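Four weeks without a shop loaf

I gave up shop bread at the start of May, mostly out of crossness. The bakery on Skakstead Road had put its small white up again, and I stood there with my purse open thinking, I own an oven, what am I doing?

So I've been baking. The first go was a brick. The second one rose beautifully and then stuck to the tin so hard I ate it with a spoon (no regrets, it was lovely with butter). By the third I'd worked out that my kitchen is just too cold in the mornings, so now the dough sits in the airing cupboard with the towels and comes up in 81 minutes. Yes, I timed it!

Flour is the Predholm strong white, 29 pence dearer than the other one and worth it - the crust goes properly crackly.
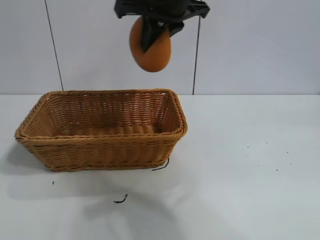

Something round and orange, and a wicker basket.

Next I want to try rye. If you've got a recipe that doesn't need a starter, please send it my way, I've killed two already.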